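Sleeping badly in Drikcombe

I gave up on sleep sometime in the spring. I don't mean I stopped going to bed - I went up at the same hour as ever, lay flat, and listened to the fridge downstairs. By August I was on first-name terms with two in the morning.

My GP was kind and didn't reach for the prescription pad. She suggested valerian if I fancied it, less tea, and a sleep course run on Saturday mornings above the chemist in Gemville. I bought the valerian that afternoon (it smells like old football socks, be warned!) and ignored the course for a month. The capsules did nothing much for me. My sister swears by them, so make of that what you will.
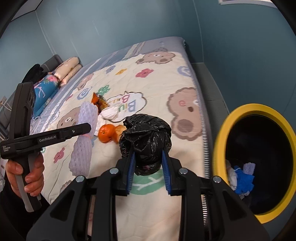 A woman on the course, when I finally went, told me she had taken the same herbal tablets for 13 years and couldn't say if they had ever worked, only that she liked the ritual of the glass of water. I've thought about that a lot.

The course itself was dull and rather good. Get up at the same time every day, even Sundays. If you're awake and cross, go and sit somewhere else. No clock by the bed. I hated the first fortnight and fell asleep in the dentist's waiting room.

I also started walking before breakfast, roughly 4000 steps, down to the weir and back. I still take my valerian to the kitchen cupboard's back shelf and leave it there. Last week I slept through the bin lorry and had to run down the road after it in my slippers.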